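Speaker notes – student project session, Pandovville
Talk: Picking up light, lopsided objects: what the shuttlecock task taught the class
Speaker: Lamduan Sriwong
Slot: 25 minutes plus questions

Slide 1. Title

Leave up while people sit down. Say name, course, and that Jenő Dudás did the training code and will take questions on it. Mention that the project ran from January to the end of the spring term.

Slide 2. What the course asked for

Each group got one tabletop task, one pair of hand-held grippers and shared time on the arm. The task had to be demonstrated by hand first, then learned, then run. Grading was on the write-up and the error analysis. Success rate did not count toward the grade. Say this early, since the Cistholm group asked about it last time.

Our task: pick up a badminton shuttlecock from the table and place it in a clear plastic tray. One object, one container.

Slide 3. Why a shuttlecock

The mass sits in the cork. The skirt is wide, light and bends under the fingers. A grasp that is good for the cork is a poor grasp for the skirt. On its side the object can also roll in an arc around the cork end, so a light touch from one finger moves it before the other finger arrives.

We defined three grasp types:
Cork grasp – fingers close on either side of the base.
Neck grasp – fingers close at the band where skirt meets cork.
Skirt grasp – fingers close on the vanes. Counted as a fault even if the object reached the tray.

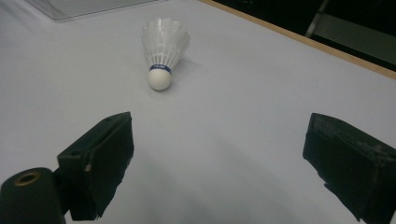
The approach direction matters more than we planned for. With the cork toward the operator, the fingers can straddle it with almost no wrist rotation. With the skirt toward the operator, the wrist has to go over the top, and most people slow down by a visible amount. Our first batch had far too many of the easy case. Pause for the histogram.

Slide 4. Data

Total demonstrations recorded: 271. After review we kept 119. Expect a reaction to that number. Explain the cuts in this order:
Skirt grasps, removed by rule.
Tracking lost for part of the motion.
Operator corrected the object with the other gripper.
Start pose already covered many times over.

The last group was the largest. If we did it again we would draw the start poses from a list before recording, and not let the operator set the object down wherever the hand happened to go.

Slide 5. Labels and review

Review was done by 2 people separately, then compared. Disagreements were nearly all neck versus skirt. The band is narrow and a finger pad is wide, so a pad can cover both. We settled on a rule: if the lower edge of the pad is on the band or below it, it is a neck grasp. Jenő wrote a small viewer for this called Jiltard, which steps through the closing phase one sample at a time. The code is in the course folder. It has no manual.

Slide 6. Training

Keep short. Same baseline policy as every other group, no changes to the network. We changed only the data and the crop. Hand over to Jenő if anyone asks about learning rate.

One point worth making: a white object on a white table gives low contrast. The clearest cues are the dark band and the shadow. When we moved a lamp, the error in the approach went up. We did not test this properly and should say so.

Slide 7. Results

Show the table. Read out the cork-near and skirt-near rows only. Cork-near runs were acceptable. Skirt-near runs failed mostly at closing, with the object turning away from the first finger. Of the failures after a good grasp, 6 were releases too close to the tray wall.

Do not compare with the Cherkaoui group's figures. They used a different tray position and a longer time limit.

Slide 8. Working with both hands

The grippers come as a left and right pair, and we recorded with both on even though one hand does the placing. Idle hand position turned out to be a variable. Operators let it drift toward the tray, and it then blocked part of the view. From the second session on, the idle hand had a fixed rest area on its own side.

Cable slack also needs checking before each session. A short cable pulls on the wrist at the far end of the reach and shows up in the trajectory as a small hook. 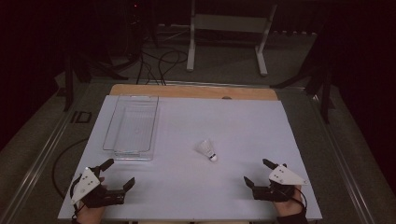
Slide 9. What we would change

Start poses from a list, balanced by direction.
Darker table cover, tested against the white one.
Review after each session. We left it all to the end and lost around a week.
Separate label for pad contact on the band.

Slide 10. Questions

Likely ones: why not grasp from above every time (clearance inside the skirt, see the appendix slide), and whether the policy works on a plastic shuttlecock (not tested). If time is short, skip slide 6 and go straight from review to results. Appendix slides 11 and 12 have the start pose plots.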